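# Counter Layout for the Student Snack Table

Socorro Muñoz, 10th October

## What we wanted to find out

The snack table outside the study room sells small packaged items at cost. In April the items were all kept in one deep box, and people had to dig through it to see what was there. My project was to set up a layout where a buyer can see every product from a standing position and put it back in the same place if they change their mind.

## Materials

- a brown table
- a clear acrylic stand with three steps
- a cream tray with rounded corners
- a wicker basket
- stock with a shelf life of at least 21 days

## Method

I tried 2 layouts. The first was called Fotinholm in my notes and put everything in rows on the tabletop. The second, Skunance, used the stand for most of the stock. Each layout stayed up for 9 lunch breaks. I wrote down every sale and asked buyers whether they had trouble finding anything. Up to 50 people came by in one break, so some answers were missed on busy days.

## Results

Rows on the tabletop used too much space, and small boxes got hidden behind larger packages. With the stand, fewer buyers asked where things were. Sales were close to the same for both layouts.

Candy bars worked best on the top step. Flat packets slid off the acrylic, so they went in the basket. Round tubs took up less height lying on their sides, but the labels were harder to read that way. The tray was kept to the left of the stand.

- Final layout, Skunance, with Snickers on the top tier, tubs on the lowest and foil packets in the basket:

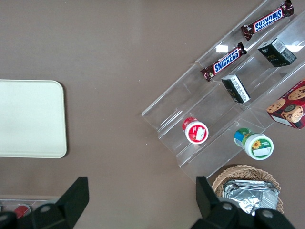 ## Changes for next time

The stand should face the hallway straight on. I would also add price labels to each step and test a second basket.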